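Zutham teleoperation kit: frequently asked questions

How many demonstrations does one task need?
Plan on 12 for a single pick and place with fixed objects. If object positions change between runs, record more.

Can I guide the arm by hand?
Yes. Hold the wrist, not the fingers - pressure on the fingers shifts the grip reading.

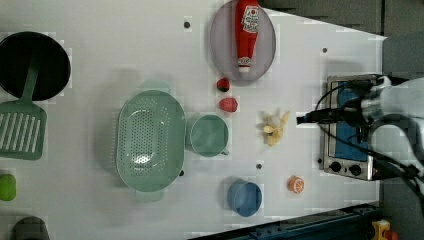 Does the table have to be cleared between episodes?
No. Move the target object and leave the rest, unless the task is sorting.

Why does the remote handle lag behind the arm?
Check the update rate in Settings. Version 11 and earlier reset it after a restart.

Can I delete a bad episode?
Yes, until it is exported. After export, mark it as failed.

Maintained by Kidus Belay.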